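4.2 Washing a Load of Clothes

Read this section before the first use of the washing machine in your Gillanside apartment. The section 4.1 explains how to open the water tap and how to switch on the current. If you did not make these steps yet, please go back and make them first.

Before you start

You need a laundry basket, a chair or a low table to put it on, and detergent for automatic machines. We recommend to keep the basket at the height of your knee or higher, so you do not bend your back for every piece. Leave enough free place for the door. It opens to the left side and it needs to turn completely.

Note: The machine can stand on carpet, but the feet must not sink unequally. Press on two opposite corners of the top panel with your hands. If the machine moves, adjust the feet as described in 3.5.

Sorting

1. Separate the dark clothes from the light ones. Black clothes should be washed alone for the first 2 times, as they can lose color.

2. Empty all the pockets. Coins and hairpins can pass through the holes of the drum and damage the pump.

3. Close the zippers and turn printed shirts inside out.

4. Look at the care label of each piece. If the label is not readable any more, use the program Delicate.

Loading

5. Pull the door by its handle and open it fully. Do not leave it half open while you load, it can come back against your arm.

6. Look inside the drum. Small socks from the last wash like to stay at the top, where they are not seen at first.

7. Put the basket on the chair at the right side of the machine. On this side it does not disturb the door. 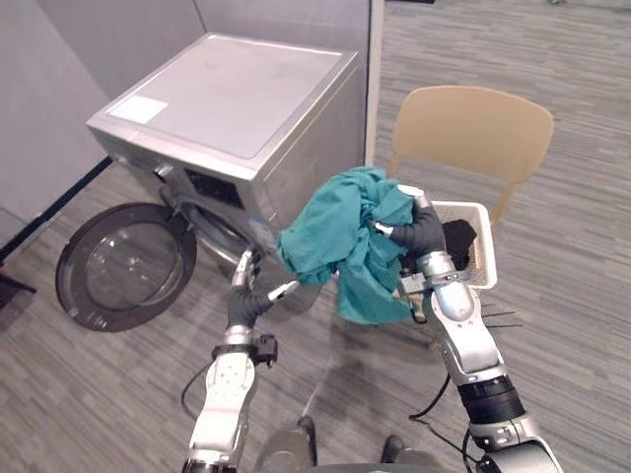 8. Take the clothes from the basket one by one and open them a little with a shake. Clothes which go in as a ball do not get clean in the middle. For cotton, fill the drum until you can still put your flat hand above the load. For delicate clothes, fill it only to the half.

9. Check that no sleeve or strap is hanging over the rubber seal, then push the door until you hear the click.

Caution: Do not lean on the open door and do not hang wet clothes on it. The hinge is not made to carry weight. Keep small children and pets away while the door is open.

Starting

10. Pour the detergent in compartment II of the drawer. For a normal load, one cap is sufficient. Patrício liquid must not be mixed with powder.

11. Choose the program and the spin speed. For wool the speed should not be higher than 400.

12. Press Start. The door locks itself, and it stays locked for roughly 5 minutes after the program ends. Do not pull it with force during this time.

For cleaning the filter, see section 4.3.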